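The Jundetti is a pocket-sprung mattress with 1000 springs and a medium-firm rating. I have slept on it since December. Edge support is good: sitting at the foot to dress causes little sag.

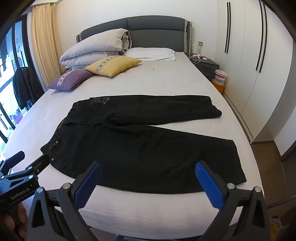 Issue 169

Motion transfer is low – a partner turning over is felt only faintly. The Majali I had before was worse here. Heat retention is average. The side handles are poorly stitched, and one tore at the first rotation. Fitted sheets of standard depth stay on.
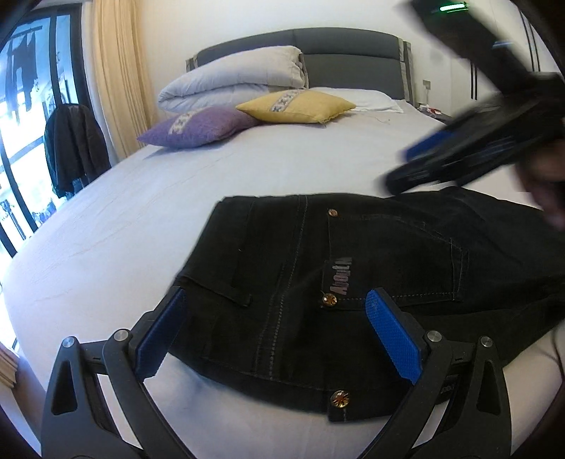

Bed with the grey upholstered headboard.

Rating: 4 out of 5. Tamer Moussa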